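Pemville Sorting Room, monthly meeting, January 23, 2019
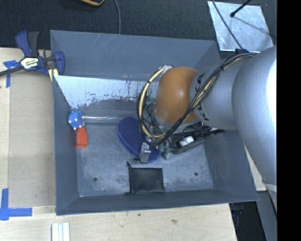 Present: Bongani Molefe (chair), both packing leads, stores, front desk. Apologies from the Bayram site, roads.

**Minutes of last time**
Agreed. One fix, the shelving invoice was from Vorneck, not Nurnum. Corrected on the shared copy.

**Bins**
- Big blue-gray bin: floor scuffed and stained, paint badly worn at the far end, scratches up near the top edge. Long talk about repaint or leave.
- Stores quoted $172 for paint and primer, our labor. New bin from Vorneck is $1,000 before shipping. No one in favor of new.
- Bongani wants it repainted same color so it matches the others. Packing would rather have something lighter, easier to see dark items against. Not settled. Try a test patch on a scrap panel first.
- Two holes in the floor of the bin. Stores asked if they can be plugged. Packing says leave them, small parts haven't been a problem so far. Left as is.
- Whoever does the sanding does it outside, not on the wood table. Dust got in the label printer in September and we paid for that.

**Table**
Wood top stays. Request for a rubber mat under the bin, so the top doesnt get marked. Stores to get a price, nothing over $112 without asking.

**Returns shelf**
Overflowing again. Tags falling off, twice this month a Nurnum return went back to the wrong shelf. Front desk will switch to tie-on tags. Old sticky ones to be used up on the cardboard boxes only.
Anything with no tag by Friday goes in the unclaimed crate. Bayram to be told, a lot of it is theirs.

**Budget**
Roughly $3,115 left for equipment to year end. Bongani asked that paint and mat both come out of this and not out of supplies like last time. Agreed.

**AOB**
- Key for the side cupboard still missing. Spare is at the front desk, sign for it please.
- Heater by the door is noisy, landlord has been emailed, no reply yet.
- Packing asked for a second tape gun. Yes.
- Shift swap sheet moves to the inside of the stores door.

**Actions**
- Stores: mat price, primer, scrap panel for the test patch
- Packing: sand and paint the patch, two colors, bring to next meeeting
- Front desk: tags, note to Bayram
- Bongani: chase landlord, ask Vorneck if the $1,000 price holds till summer, just in case

Closed 4:40. Next meeting same room, date to be sent round by email.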